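Looking After a Wooden Cutting Board

Posted Feb 10, 2022

A wooden board that gets oiled now and then will last for years. One that gets left in the sink will split by the end of the winter. Most of the work is in drying it properly.

Washing

Scrape off the scraps first, then wash both sides with hot water, dish soap and a stiff brush. Wash both sides even if you only used one. When only one face gets wet, the board swells unevenly and starts to cup. Never soak it, and keep it out of the dishwasher.

Wipe it with a towel and stand it on its long edge until it is fully dry. Lying flat on the counter, the underside stays damp. If you have a dish rack with wide slots, that works. A couple of dowels set in a scrap of lumber will do the same job.

Smells and stains

For onion and garlic, sprinkle coarse salt over the board and rub it in with half a lemon. Leave it for 10 minutes, scrape off the gray slush and rinse. Beet and berry stains fade with a paste of baking soda and water. They may not go completely, and they do no harm.

I keep one board for raw meat and another for everything else. Mark the edge with a wood-burning pen or a small notch so they don't get mixed up.

Oiling

Use food-grade mineral oil. Olive oil and other cooking oils go rancid and the board will smell of it. Warm the bottle in a bowl of hot water, pour a puddle in the middle of the board and spread it with a lint-free cloth. Do the end grain twice — it drinks more than the faces do. Leave it overnight and wipe off whatever is still on the surface in the morning.

A new board needs four coats, one a day. After that, once a month is enough in most kitchens. In January, with the heat running, mine gets an extra coat.

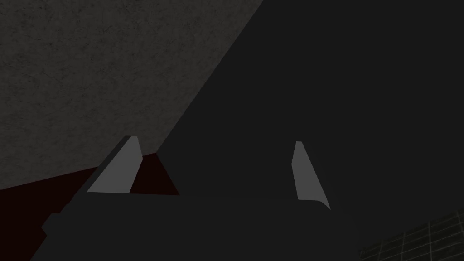

Nanna Eyvindsson wrote in to say she adds beeswax to her oil, one part wax to four parts oil, melted together in a jar set in a pan of simmering water. She rubs it on thick and buffs it the next day, and finds that water beads on the board for weeks longer than with oil alone. I have tried it since and agree, though the jar is never really clean again, so use an old one.

Sanding out knife marks

Deep cuts hold food and should come out. Start with 120 grit, working with the grain, and finish with 220. Then wipe the board with a damp cloth, let it dry and sand lightly once more. The damp cloth raises the fibers, and if you skip this step the board will feel fuzzy after its first wash. Wear a dust mask. Oil it the same way as a new board.

Small cracks at the end can be glued with a food-safe, waterproof wood glue and clamped overnight. Put scrap wood under the clamp pads so they don't dent the edges. If a crack runs more than halfway across, cut the board down along it and keep the good piece for cheese or lemons.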